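Trestholm Opens Household Textile Loan Service

27 March 2025 – The Trestholm Residents' Association has opened a loan service for tablecloths, chair pads and furniture leg covers, available to all households in the Suwannarat and Isa buildings. The service follows a trial that began in December with 11 homes.

Members may borrow cloths for round or rectangular tables for up to nine weeks at no charge. Striped leg covers, intended to protect floors and reduce noise between apartments, may be kept permanently. The association has set aside 100 sets for the opening period, supplied by Gosico.

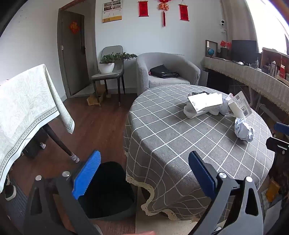
One resident of the Isa building wrote to the association that the lace-edged cloths were the first to go during the trial, and asked that more be ordered in gray. She added that the leg covers should come in a second size, as hers slipped off the narrower chairs.

The association will review both requests. Cloths should be returned washed and folded – ironing is not required – to the ground floor office of either building.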